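Plestodcombe, October, about 9 in the evening

Finished the costume at last. It has taken up the dining table since the end of August and we have been eating off our knees in the front room, so there was some relief all round when I carried the last of it upstairs.

I went as a lamplighter last year and everyone thought I was a chimney sweep. This year it is the heron from the Plullside town crest. The body is an old grey blanket coat with the sleeves taken in, and the wings are strips of curtain lining sewn in rows from the shoulder down to the wrist. I kept a tally of the strips on the back of an envelope, and the total came to 1,059. I would not do it again. The first rows are neat and the ones under the arms are not, but they don't show unless I reach for something.

The head was harder. I made the first one out of papier mâché over a balloon and it dried lopsided. The second was foam, cut from a camping mat, and it sits on a cycle helmet with the straps left in. The beak is card with three coats of paint. I can see out through the neck if I keep my chin up. Stairs are difficult.

Tried the whole thing on after tea and walked to the postbox and back in the dark. A dog barked at me from the far pavement. The left wing drags, so I have pinned it up 2 inches and will sew it tomorrow if the thread from Grevon turns up. If not I will use the brown.

The parade leaves from the car park behind the Paiva at half past six and goes down the hill to the harbour. They have had 60 names put down, which is more than last time, and there is to be a prize for homemade costumes separate from the shop ones. I think that is fair. Last year it went to a very good astronaut that had come out of a packet.

Things still to do: sew the wing, find grey tights, paint the wellingtons yellow, put a new battery in the torch. I also need to buy sweets for the door before I go, as the little ones start coming at five. We got through 6 bags last time and had to turn to raisins, which did not go down well.

Weather is meant to be dry but windy. I am a bit worried about the head in a wind. I held it out of the bedroom window by the straps for a minute and the beak bent but came back. I might put a bit of garden cane up the inside.

My neck aches from the helmet. Had a bath and put the hot water bottle on it. The cat has been asleep on the wings since supper and I have left her there, as I shall have to go over them with a brush in any case.

Spent the last half hour putting this year's pages in order, as I had let them get behind. Also wrote down the measurements for the head in case I ever want another: 23 inches round, beak 14 inches from the brow, eyes set level with the helmet vents. The paint was one small tin of grey and most of a tin of mustard yellow, and there is enough yellow left for the boots.

Bed now. Must remember to ring about the boiler first thing.
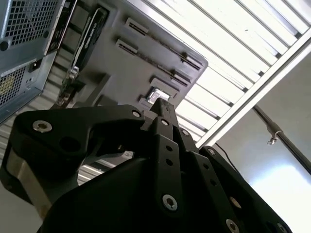
The next morning

Boiler man can't come until after lunch. Thread arrived with the early post, and it is the right grey. Wing sewn up by eleven. Boots painted and standing on newspaper in the porch.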